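Visit to the Lornik Film Archive and Restoration Workshop, Skekville

On 16th May, members of the Edberg Film Society visited the Lornik Film Archive at the invitation of its head of collections, Zubaida Sial. The visit was arranged as part of the society's program on the preservation of independent and regional cinema. Nine members attended. The following report was prepared for those who were unable to travel and for the society's records.

The archive occupies the former Janevski cinema on the east side of Skekville. The building closed as a commercial theater when its lease ended and stood vacant until Lornik took it over. The main auditorium has been divided by a fireproof wall. The front portion remains a screening room with its original balcony, and the rear portion holds the storage vaults. Members who remembered the Janevski as a working theater were pleased to find the ticket booth still in place, although it now serves as a coat check.

Ms. Sial opened the day with an account of the collection. Lornik holds features, newsreels, advertising shorts and amateur films, most of them made within the state. Its best-known holding is a group of 300 reels left by a regional distributor that handled low-budget science fiction and horror pictures for drive-in theaters. Many of these titles were never reviewed outside the local press, and several survive only in the prints stored at Skekville. Ms. Sial noted that the distributor often recut films without telling their directors, so a print may carry a different ending from the one described in its publicity materials. The archive's policy is to preserve each version as received and to record the differences in the catalog.

Members were then taken through the vaults in two groups. Acetate and polyester prints are kept in separate rooms, and the temperature in each is recorded every morning and evening. Questions were raised about vinegar syndrome, the form of decay that affects acetate stock. Staff explained that affected reels are moved to a room of their own and placed on the list for early scanning. The list is long, and the archive accepts that some reels will be past saving by the time they are reached.
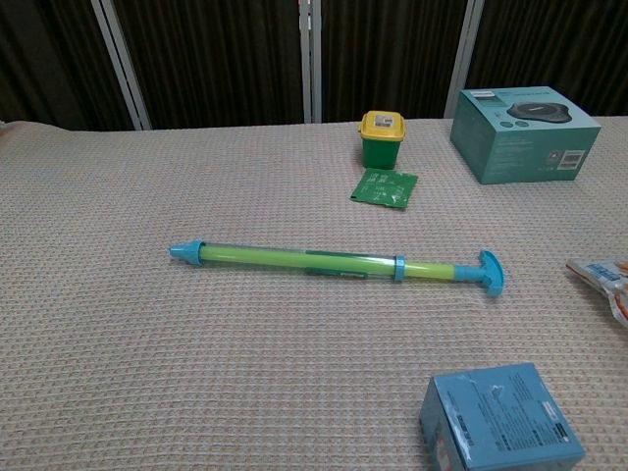 Covered tabletop with dark curtains behind.

The second half of the morning was given to restoration. Ragnheiður Skov, the senior restorer, spoke on the current project, a crime picture shot over a single October on the docks and in the rail yards. The original negative is lost. The restoration draws on two release prints, one complete but badly scratched and the other in good condition but missing its final reel. Ms. Skov showed passages from both and then the same passages after work.

Her remarks on grain and color led to the liveliest discussion of the visit. Several members felt that recent restorations of comparable films have been cleaned too heavily and now resemble television productions. Ms. Skov agreed that this was a fair complaint in some cases. She stated that her department removes dirt and repairs tears but leaves the texture of the stock alone, and that splices made by projectionists are kept if they do not interrupt the dialogue. On color, she was more cautious. Both prints have faded toward red, no reference print is known, and the cinematographer left no written notes. Decisions have been made by comparing costumes with surviving stills, and the finished version will carry a title card saying so.

After lunch, the group returned to the auditorium for a program of six shorts from the amateur collection. The projection was from film throughout. A home movie of a county fair and a comic sketch staged by a high school drama club were especially well received. The last title, an animated piece drawn directly on the film, suffered a break shortly after it began and was resumed once the print had been repaired.

The society extends its thanks to Ms. Sial, Ms. Skov and the staff of the archive. The screening room is open to the public for evening programs, and study copies may be viewed by appointment. Requests should name the title and the purpose of the viewing. Members wishing to join a return visit in October are asked to give their names to the program secretary.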